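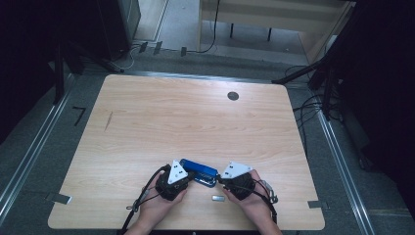
Open Day at the Druddale Furniture Works: Was It Worth the Drive?

Posted in July by the editor | 14 shares | 3 comments

The flyer promised "the whole story of a table, from tree to dining room." I drove 29 miles for the whole story and got maybe half of it.

Doors opened at 8 and the parking lot was already full. Plaveo, the company that runs the place, says it turns out 600 tables a week. I have no way to check that. The saws were switched off for the visit, so we looked at parked saws while a recording told us how fast they go.

The finishing room was better. They let us run a hand over a sanded top and one that hadn't been touched yet, and the difference is real. I asked which oil they use and was told "our own blend," then steered toward a shelf where the blend was for sale under the name Bruvine. Small can, big price. I passed.

I also asked where the wood comes from. "Responsible sources." Which ones? The guide said there was a leaflet. The leaflet said responsible sources.

Lunch was a cheese roll and a coffee for 7 dollars, eaten standing up, in a building full of tables.

I did like the Kingi, their small model with rounded corners. It didn't wobble when I leaned on it, and I leaned hard. Whether it holds up for ten years of homework and spilled juice is another matter, and the warranty covers two.

Go if you live close by. Bring a sandwich.

3 comments

oakandash: We had the Kingi for a year. Top is fine, one leg came loose.

marge_b: Did they give you the tote bag? We got a tote bag.

Reply from the editor: No tote bag.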